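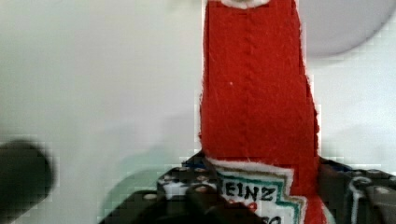
Say the Number: Starting a Pay Talk Circle
Speaker notes, Thursday lunch session, 13 September 2018

Opening (keep it short, people are still eating)

Hi everybody, I'm Ainhoa Herrero, and I run the Sinamo women's network pay circle. I'm going to talk about money with my mouth full of nerves, so bear with me!

Start with the Drikwood story. My first real job was in the front office at Drikwood, and I was there two years before I found out what the man at the next desk made. We had the same title. We'd started the same month. He told me by accident, over a birthday cake, and I stood there holding a paper plate and doing math.

(Pause. Let them groan. Then go on.)

I wasn't mad at him. He's a nice guy and he felt terrible. What got me was that I'd never asked, and neither had any of the women I worked with. We talked about our mothers and our knees and who was getting divorced, but pay was off limits.

What a pay circle is

A small group of women who meet once a month and tell each other what they earn, what they asked for, and what they got. That's pretty much the whole thing. Ours meets in the back room at Escobar, and it started with me, Amparo Palacios and Nuria Figueroa splitting a plate of fries.

We have 43 women on the list now. They don't all come at once, thank goodness, we'd never hear each other. A good night is one table's worth.

Rules we ended up with:

What's said at the table stays at the table. Names of bosses too.
You can pass. Coming just to listen is fine, and for as long as you like.
If you share, say the real number. "Comfortable" is not a number. "Pretty decent for the area" is not a number.
No advice until the person asks for it. (We are terrible at this one. Admit it, get the laugh.)
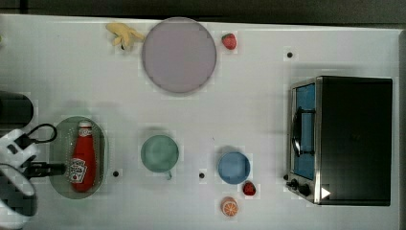 The other thing we added later was a practice round. We spend the last part of the evening in pairs, one of you playing the boss, and the one asking for the raise has to say her sentence out loud. Amparo is a horribly good boss. She sighs, she looks at her phone, she says the budget is tight this year. First time I practiced with her I apologized and gave myself a pay cut!

Try it in the room now? Only if we're on schedule. Ask people to turn to a neighbor, one minute each, then swap. Sentence goes on the board: "Based on the work I'm doing, I'm asking for ____." Full stop. Then close your mouth. The quiet after it feels like a week, and you'll want to fill it up with reasons why you don't deserve the money. 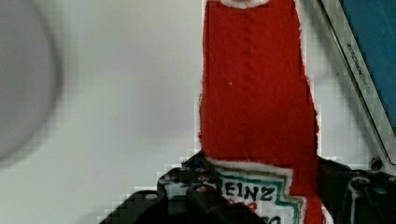
Next bit is the one-page sheet, because a lot of you asked for it when you signed up. Before you go in, write down what you do now that wasn't in the job when you took it, and what similar jobs are paying in the ads. One side of one page. The number you want goes up front where it can't be missed, like the white label on a red ketchup bottle, with a green border around it too if that helps you be brave. Don't tuck it into the last line under the thank-yous. I've read lots of these sheets and that's where we put it, every time, me included.

If someone asks about getting in trouble

Somebody always asks. Say plainly that I'm not a lawyer. Many workers in this country are protected when they talk about pay with each other, but it doesn't cover everyone, so check your own situation before you pin your pay stub to the break room wall. Hubert Baran from the legal clinic is by the door till the end and likes easy questions.

How to start your own

Find two other women. Pick a night, pick a place with a door that shuts. Go first yourself, because whoever invited everyone has to. You don't need a logo or a budget. We spent 60 dollars in our whole first year, mostly on markers and parking.

Next date for ours is the December one, same back room, and you're welcome to come and just listen. Sign-up sheet is going around on the clipboard. Please write your email so I can read it this time!

Questions. If there aren't any, ask Nuria to tell the one about the company van.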